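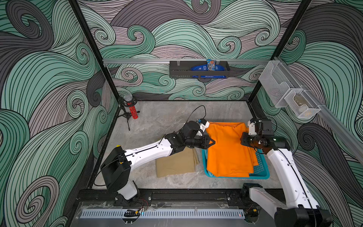

*Two-arm cell with both grippers at an orange cloth in the basket.*

## About Zokau

Zokau operates a textile handling service in Altbridge. We receive, sort, fold and return cloth goods for clinics, kitchens and small hotels. The company employs 17 people on one site and runs two-arm robot cells alongside manual folding stations.

### What the cells do

Each cell handles small flat goods: towels, napkins, cleaning cloths. One arm locates and holds an edge while the other lifts or presses. Items come out of a basket one at a time and are folded on the cell floor. Fitted sheets, aprons with ties and anything with buttons stay at the manual stations. The arms are slower than an experienced folder on a single item. They are used on long runs of identical pieces, where the rate matters less than keeping the run going through the shift.

Cell layouts are kept on Giltara, our job and maintenance system. Operators can open the layout for a job at the station and compare it with the cell before starting.

### What changed for staff

Before the first cell was installed, folding was a full-shift position. It is now limited to 3 hours per person per shift, and the remaining time is spent on inspection, cell operation or dispatch. Job titles were rewritten in September of the same year. No folding position was removed from the site; two open positions were refilled as cell operators instead.

An operator loads the baskets, clears misfolds and records stoppages by cause. Entering a cell requires the arms to be powered down at the station switch. The stoppage log held 1,972 entries at the last review. Tangled items were the most frequent cause, followed by cloths gripped in two layers. Both figures are used to decide which goods go back to manual folding.

The work is quieter on the shoulders and heavier on attention. Operators asked for shorter rotations at the cells, and these were introduced after a trial on the early shift.

### Training

New operators fold by hand first. Cell training follows on the Yeom line, our smallest, with batches of 300 pieces. Armelle Bodin manages operations and signs off each operator after a supervised shift. Pay moves to the operator grade on sign-off.

### Visits and inquiries

Client visits are held at 10 a.m. by appointment. Visitors wear closed shoes and remain outside the marked floor line. Inquiries on capacity or accepted goods go to the operations desk in Altbridge.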